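Tenants' group questions "kitchen-ready" fee as Sornano prepares to expand furnished rentals

VENAMHOLM, Wednesday, March 24, 2021 – The Venamholm Renters' Association today called on Sornano, the company that manages the Pridari apartment buildings on the east side of the city, to stop charging new tenants for a "kitchen-ready" package until it can show what the package contains and what it costs to supply.

The association's request follows a review of leases, move-in sheets and billing statements shared by residents of Pridari, which has 201 apartments in two buildings. The review was prompted by Sornano's announcement that it will extend its furnished rental program to the nearby Kazemi building in May. According to the announcement, the program offers "a home that works from the first morning" and "real savings over buying your own."

The association does not accept either claim as it stands.

"We've read a lot of brochures, and this one is no worse written than the others," said Ekaette Ezeani, who chairs the Venamholm Renters' Association. "But when a company tells people they are saving money, I'd like to see the money. So far we have been sent a brochure, then a shorter brochure, then a link to the first brochure."

The package is described in Sornano's leasing material as a monthly convenience service covering cookware, dishes, flatware, small appliances and "seasonal refreshes." It is listed as optional. Tenants who spoke with the association said that in practice it was already checked on the lease form they were given to sign, and that removing it meant a second appointment at the leasing office. Two tenants said they were told the apartment they wanted was "a furnished unit" and could not be rented any other way. Sornano has said this is a misunderstanding of its process. It has not said what the process is.

The association has a plain objection to the arithmetic. A kitchen's worth of basic goods is bought once and lasts for years. A monthly charge for the same goods does not stop when they have been paid for, and it passes in full to the next tenant, who is charged for used items at the same rate as the last one. The company's material compares the fee with the price of buying everything new at retail, all at once, and compares it over the first few months only. Over the length of an ordinary lease the comparison looks quite different, and it looks worse still for anyone who renews.

There is also the question of what "full set" means. Sornano's brochure uses the phrase four times on one page and defines it nowhere. Move-in sheets given to residents are not consistent with each other. Some list items by name. Others carry a single line, "kitchen – complete," with a space for initials. A tenant who initials that line has agreed that everything is there without being told what everything is, and may later be billed for the absence of something that was never in the drawer to begin with.

Billing statements suggest this is more than a theoretical worry. The association looked at move-out charges for five households that had taken the package. All five were charged for missing or damaged kitchen items. In no case did the statement refer to a signed list from the start of the lease. One household was charged for a colander, a vegetable peeler and "misc. utensils," the last of these being the most expensive of the three.
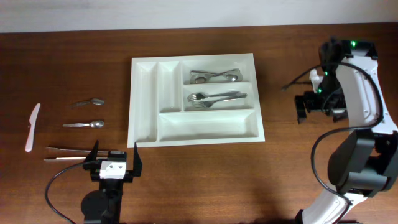 Two spoons in a divided cutlery tray. The association wants flatware listed by type and number on every move-in sheet.

The association is asking Sornano to take the following steps before the program opens at the Kazemi building:

Publish an itemized list of everything in the kitchen package, with quantities, and attach it to each lease.

State the total a tenant would pay for the package over a full lease term, next to the monthly figure and in type of the same size.

Leave the package unchecked on lease forms.

Allow tenants to cancel the package during the lease and return the goods.

Stop charging for missing items unless there is a list signed by both sides at move-in.

Explain what a "seasonal refresh" is, how often it happens, and whether anyone at Pridari has had one.

On the last point the association is still looking for evidence. A notice was posted on the residents' message board asking for any household that had received a refresh to get in touch. Six households replied. Three said they had never heard of it. Two had asked for one and been told that their unit was not yet due. One resident reported that a new dish sponge was left on the counter during a visit to fix the bathroom fan, and wondered whether that counted.

"I would be glad to be proved wrong on this," Ezeani said. "If there are people in those buildings getting new pans every fall, send them to me. I'll print a correction and put it on the door."

Sornano has defended the program as a response to demand. In a letter to the association, the company said that furnished units "continue to lease strongly" and that tenants "value the simplicity." The association notes that furnished units may lease strongly for the reason that fewer unfurnished ones are offered. Residents who searched for an apartment at Pridari over the winter said most of the listings they saw came with the package attached. The company has not released figures on how many tenants asked for it, how many accepted it because it was on the form, and how many tried to have it taken off.

The letter also said the program reduces waste by keeping household goods in use from one tenant to the next. The association supports that idea and would like to know whether it describes what goes on. Residents have photographed boxes of dishes and pans beside the Pridari dumpsters at the end of the month. It is possible that these belonged to departing tenants. It is also possible that they were the company's. Sornano was asked, and replied that it "takes sustainability seriously."

The association wants to be clear that it has no quarrel with furnished apartments. People arriving in Venamholm for short jobs or a school year often need one, and some of them are happy to pay extra for it. A few residents told the association they liked the package and would take it again. One, a nurse on a temporary contract, said she had moved in with two suitcases and was grateful to find a kettle. Her complaint was that she could not get a straight answer about whether the kettle was included in her fee or had been left behind by somebody else – at move-out she was charged for cleaning it.

What the association disputes is the presentation of a permanent charge as a discount, and a lease form that makes the choice for the tenant. It sees little reason to expect the Kazemi building to be handled differently. The draft lease for Kazemi, a copy of which was given to the association by a prospective tenant, uses the same wording as the Pridari lease, with one change. The phrase "optional service" has been replaced by "included service (fee applies)."

The association has asked for a meeting with Sornano's leasing management. A first date was offered by the company and then withdrawn. A second has not been proposed.

Advice for current and prospective tenants

Until the matter is settled, the association recommends that anyone offered the package ask for a written list of its contents before signing. If the move-in sheet has only a general line for the kitchen, tenants should write their own list on it, by item and by number, and ask the leasing agent to sign beside it. Photographs of open drawers and cabinets, taken on the first day and sent to the leasing office by email, are useful to have later. Tenants who do not want the package should cross out the line on the lease and initial the change, and keep a copy.

Tenants who have already moved out and were charged for kitchen items are invited to send their final statement to the association, along with any move-in sheet they kept. Names and unit numbers will be removed before anything is shared with the company.

The association will hold an open meeting for Kazemi applicants before the building's furnished units go on the market. Details will be posted in the lobby of both Pridari buildings and sent to members by email. Sornano has been invited and has yet to reply.

About the Venamholm Renters' Association

The Venamholm Renters' Association is an independent membership group for people who rent their homes in the city. It gives general information on leases, deposits and repairs, and speaks for its members in discussions with landlords and management companies. It accepts no money from property owners or managers. Membership is open to any renter in Venamholm.

Press contact: Ekaette Ezeani, Chair, Venamholm Renters' Association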